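How to Keep a Bird List You Can Still Read Next Year

Filed under: Getting Started, Record Keeping

I kept my first two years of bird records on the backs of gas receipts. Gas receipts fade. By the second spring I owned a shoebox of blank paper and a strong feeling that I had once seen a Merlin.

What follows is the system I use now. It takes a pocket notebook, a pencil and ten minutes at the kitchen table, and it has survived rain, a washing machine and one enthusiastic Labrador. Adapt as you like.

What you need

A notebook that fits in a pocket you can reach while wearing gloves. Mine is a Petex with a stitched spine. Spiral bindings catch on zippers and then you have a spiral binding and a zipper.

A pencil. Two pencils, really, one of which you will sit on. Ink runs, and gel ink runs with special eagerness.

Something at home to copy the records into. A spreadsheet works. So does a bigger notebook. I'll come to that.

Step 1: Write the header before you see anything

Do it in the parking lot. Place, date, start time, sky, wind, who you are with. If you wait until the birds show up you will write down the birds and nothing else, and in November you'll be looking at a page that says "Dunlin!!" with no clue which mudflat, or which November.

Wind is the one people skip. Write "light NW" or "hat came off." Either is fine so long as you know what you meant.

Step 2: Pick your place names and stick to them

At Skaneck Marsh, where I do most of my walking, the same patch of cattails has been called the north corner, the back pool, the rail spot and "by the broken sign." The sign has been fixed. I have four years of records for a place that sounds like four places.

Draw a rough map on the inside cover, give every stop a short code and use only those. Mine run EP for Eide Pond, DK for the dike, BR for the footbridge and so on. Resist being clever. I once had a code for the spot where I dropped my sandwich and I no longer know where that was.

Step 3: Learn a few short codes for birds

Banders use four-letter codes built from the English name, and they are handy for anyone. American Robin is AMRO. Mallard is MALL. For a two-word name, take the first two letters of each word. For a one-word name, take the first four letters.

There are collisions, and the official list has ways around them. Barn Owl and Barred Owl both want to be BAOW, so neither gets it. If you don't want to look up the official versions, just write the name out when you're unsure. An owl deserves the extra letters anyway.

Step 4: Count honestly, and show your work

For a handful of birds, count them. For a flock, count a small block, see how many of those blocks fit across the whole, and multiply. Write down both parts of the sum. "Block of 20 x 10 = 200" tells you a year later that this was an estimate. A bare "200" looks like you tapped each one on the head.

If you did count one by one, put a c after the number. I have a page from Eide Pond that reads "CANG 122c" and I remember every minute of it – they kept walking behind each other.

Never write "lots." Never write "usual numbers." You won't remember what was usual, and whoever inherits your notebooks will curse you by name.

Step 5: Put the doubt on the page

Use three marks. No mark means you're sure. A question mark means you think so. "Sp." means you got as far as gull and the gull declined to help any further.

For anything rare, write the description before you open the field guide. Size next to something familiar, bill, legs, what it was doing, how far off it was, where the light was coming from. The order matters. Once you've looked at the picture in the book, your bird will start to grow the correct eye ring, and there is no way of getting your own bird back.

Sketches help even if they're terrible. Mine all look like potatoes with intentions, but there's an arrow pointing to the potato's wing bar, and that arrow has settled arguments.

Step 6: Copy it up the same evening

By nine o'clock you can still read your own handwriting and fill the gaps. By Friday you're a codebreaker.

My spreadsheet has one row per species per visit, with these columns:

Date
Start time and end time
Stop code
Species
Number
Counted or estimated
Notes

Seven columns. I've tried nineteen. The other twelve were for things like cloud height, and they were empty from the second week on.

Put each visit's species on separate rows even though it feels like a lot of typing. A single cell with "MALL 14, AMCO 6, one grumpy heron" can't be sorted, and the heron will be lost to science. If you use an online checklist service, enter it there too, then export your data now and again and keep a copy somewhere you control.

Step 7: Keep the notebooks

Number the covers and store them somewhere dry. The spreadsheet is tidier but the notebook is the original, and when the two disagree the notebook usually wins. I found a row last winter claiming 279 Killdeer on the Musine Road playing field. The notebook said 27, followed by a 9 that belonged to the next line. I was a little sorry to let them go.

Some trouble you may run into

Wet pages: Stand the notebook open on its end overnight. Don't use the oven. I'd like to leave it at that.

You forgot the notebook: Text yourself. Send one message per stop with the code first, and the phone will put the time on for you.

You missed a month: Leave it missing. A gap is fine. A gap filled in from memory is fiction with Latin names.

Your companion saw it and you didn't: Write it down with their initials. Then go home and be gracious about it, which has its own learning curve.

No birds at all: Write that down as well. Header, times, "nil." It's a real record, and it's quick to copy up.

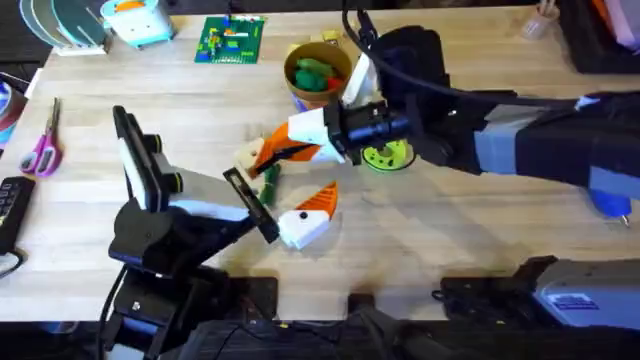
Orange and white toy pieces on a wooden tabletop.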